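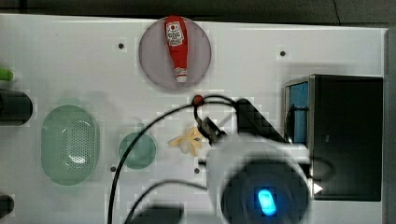 Home & Kitchen | Materials

The long life of the plastic colander

Most kitchen plastics fail slowly. A bowl or colander bought for a first flat will often still be in use a decade later, with a dulled surface and a faint smell of onion, and its owner will have no clear idea what it is made of. The answer is usually moulded into the base. A triangle enclosing the figure 5 denotes polypropylene, the commonest choice for rigid kitchenware that has to meet boiling water.

Polypropylene softens well above the temperature of a draining pan of pasta, but it does not stay equally stiff all the way up. A thin wall flexes noticeably when hot. Makers deal with this through shape: a rolled rim, a curved floor, ribs under the handles. Elton, a small moulding firm that supplies own-label kitchenware, adds 3 ribs beneath each handle of its larger colander and none to the smaller one, where the shorter span makes them unnecessary.

Perforation is the harder part of the design. Every hole in a moulded floor is formed by a steel pin, and molten plastic has to flow round each pin and rejoin on the far side. The line where the two fronts meet is called a weld line and is weaker than the material around it. Closely spaced holes therefore mean many weld lines, and old colanders tend to crack from one hole to the next. The Rurketti pattern, sold under several names, has 630 holes in its floor. The earlier Bramwell had 56 slots, drained faster and lost rice.

Staining is a separate matter. Tomato pigments dissolve in oil, and oil is taken up by the surface of the plastic, more readily when warm. Washing promptly in hot water with detergent removes most of it. What remains will fade in daylight, so a stained item left on a windowsill in April will be visibly paler by summer. Bleach is less useful than its reputation suggests and does nothing for texture.

Scratches matter more. A scoured surface holds grease and dries slowly – abrasive pads do more damage here than knives. Taltholm, which sells replacement kitchenware to caterers, advises discarding a colander once the floor feels rough to a fingertip or any crack has reached a second hole. Chalky whitening along the rim is a sign of ageing by light, and a rim in that condition may give way under a full load.

© Kitchen materials desk | Contact us | Back to top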